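From: Sixten Westerberg
To: picking-cells list
Date: Jun 19, 2025
Subject: Re: [picking-cells] draft bench rules, second round

Hello everyone,

Thank you for all the replies to the first draft, and sorry for the long silence from my end. I have read every one of them, some of them twice, and I'd like to go through the points that are still open before we freeze the text. Let me start with the message that got the most answers, from our friends at Lestix:

> I like the draft in general but section 4 is too loose for us.
> "Keep the area around the bin tidy" means something different to
> every person on our team. Can we have rules a new operator could
> check without asking anyone? Also, do we really want to allow
> clamps as a permanent way of holding a bin in place? At our site
> they were meant to stay a week and they are still there. And please
> say something about the pendant. We keep finding ours in odd spots.

I think all of that is fair! I did write "tidy" because I was tired and it was late, and I've been a little embarrassed about it ever since. So section 4 has been rewritten, and what follows is the new wording with my comments mixed in. Please read it with your own cell in front of you if you can, with the arm over the bin and the usual things in it, and see which lines you would pass and which you wouldn't. I did that with ours before sending this, and I came away with a longer list of chores than I had hoped for.

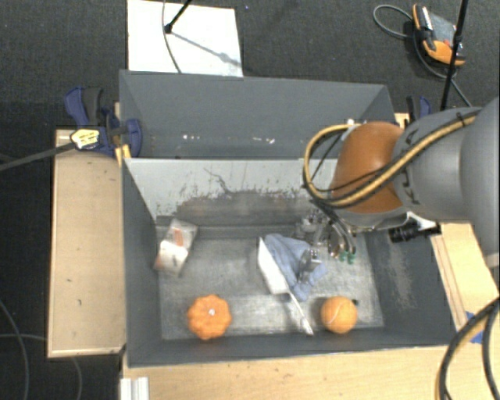

4.1 Bin and work surfaces

The bin must not shift when the gripper touches a wall or the floor of it. Clamps are allowed. They go on the list of things checked at the start of each shift, handles and bars included, and the arm's keep-out zones have to cover them. If a clamp has been in the same place since October, please consider a proper bracket (I'm looking at myself here as well). Worn paint on the bin walls is fine as long as nothing flakes off onto the items. If it does, or if there is an edge that could catch a glove or a piece of fabric, swap the bin out.

4.2 Cables

Cables on the arm are bundled and tied, with enough slack for the full range of motion and no more. Before any change of program, run the arm slowly to its farthest poses and watch the loop at the joint the whole way. Cables on the floor are kept out of the walking path. Tape is okay for a short trial, but put the date on it.

4.3 Pendant

The pendant has one home, within reach of the person supervising, and it goes back there. Zevenau asked whether the floor can count as home. My feeling is no, and the draft now says a hook or a shelf, but I'm willing to be talked out of it if somebody has a layout where that really can't be done.

4.4 Items in the bin

Mix hard and soft things on purpose. A ball that rolls and a cloth that folds over its neighbor will show you problems that a row of boxes never will. Write down the set you used, and replace items when they get damaged. Wedness wanted a fixed limit of 1,000 picks per item. Their log has 1,429 picks on one cloth and it still looks all right to them, so I have left the number out and put "inspect every 200 picks" in its place.

4.5 Reaching in

Stop the arm before any hand goes into the bin, every time, even for a small thing that has rolled into a corner. Several of you wanted exceptions for slow speed. I understand the wish, and I know how tiresome it gets by the end of a day, but I would like to keep this one plain.

Two things are still undecided. The first is who signs the start-of-shift sheet when the supervisor changes halfway through. The second is whether the tool change steps belong in section 4 or in section 5, where Seppälä had them in the older version. I lean toward 5 – they read better next to the gripper checks – but I don't feel strongly.

Please send comments to the list and not only to me, so the others can see them. Short ones are very welcome, and so are complaints.

Warm regards,
Sixten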